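Rinilance Chores: data card

Version 0.4, December

Can a two-armed robot tidy a living room yet? We think it's getting close, and we're really excited to share the data that makes us think so. Rinilance Chores is a set of simulated household tasks: picking up, wiping down, opening and shutting, carrying things from one room to the next.

What's inside

551 recorded runs over 18 chores, in two home layouts called Tarar and Hudell. Each run comes with joint positions, gripper state, camera views and a pass/fail mark. 191 of the runs are failures, and we've kept every one of them in (please don't filter them out straight away, they're some of the best bits!).

Can it do the chores?

Picking up a single solid object: yes, nearly always. Wiping a flat surface: mostly. Folding a towel: now and then, and it's lovely to watch when it goes right. Anything that needs both hands on something soft is still hard, and so is putting things back where they came from.

Getting started

Unpack the archive and run busia_view.py with a run number. Busia is our small viewer and needs no graphics card. Runs are capped at 2000 steps, and a run that reaches the cap counts as a failure.

Views

Camera angles are saved as rendered, without levelling, so walls and floors may slope steeply. Models trained only on upright rooms tend to struggle with these.
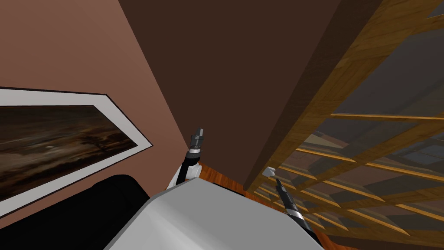
Issue 18

Both grippers are in view here, the left one higher and pointing straight up, with a strip of wooden floor showing between the arms. Lattice screens with semi-transparent panes like the one on the right are worth testing depth estimates on.

Known gaps

No pets, no people, no stairs. Lighting doesn't change during a run. A kitchen layout is next on our list, and we'd love to hear which chores you'd like to see in it.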